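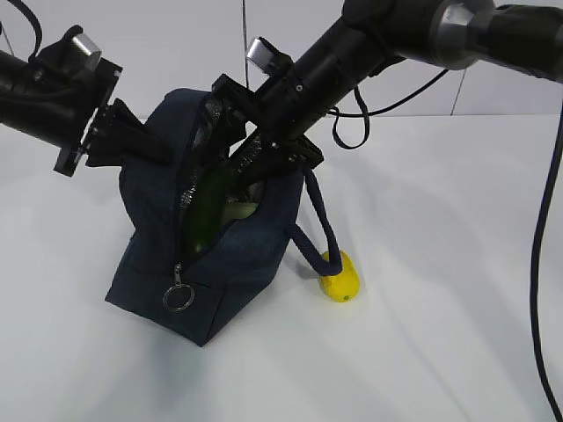 Blue cooler bag, zipper open, silver lining showing. Yellow item on the table by the handle.

LUNCH BAG CHECK -- Clesby break room
Checked by: Ravinder Gagnon
Date: 16 November 2020
Bag tag no.: 353

1. Outside fabric -- OK
Faint creases, and the edges and seams have gone a bit lighter. I can live with that! It still keeps its boxy shape and I found no holes when I ran my hand over it.

2. Zipper -- OK, with a comment
Opens all the way and closes all the way. Please zip it slowly around the front curve (I caught my sleeve in it, my own fault). The key ring on the pull stays, I love that thing, it makes the zipper so much easier to grab.

3. Rope handle -- OK
I loaded the bag with 6 full water bottles and carried it down the hall and back. Stitching held fine. Ilir Kolev wanted me to swing it too and I said no thank you.

4. Silver lining -- CLEAN AGAIN
Crinkly, but I couldn't find a split anywhere. There was something sticky in one of the bottom corners, so I wiped it out with warm soapy water and let it stand open for 30 minutes. Smells like nothing now, hooray.

5. Ice pack -- REPLACE
The old Hiebert one leaks at the seal. It's in the trash, and I put in a request for a new one.

6. Produce, looked over one piece at a time -- see below
Soft spots, splits, slime at the ends: if you find any of those, it doesn't go in the bag. Bumpy skin is fine on a cucumber, and so are little pale flecks -- people keep tossing perfectly good ones over that and it drives me up the wall.

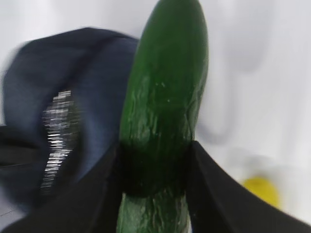

7. Packing order -- OK
Heavy stuff on the bottom, long stuff on a slant so the zipper closes over it. Nothing gets forced!

8. Storage -- FIX
The shelf by the window gets too warm in the afternoon. Ilir is moving the bag hook to the pantry side, and I'll look at it again when he's done.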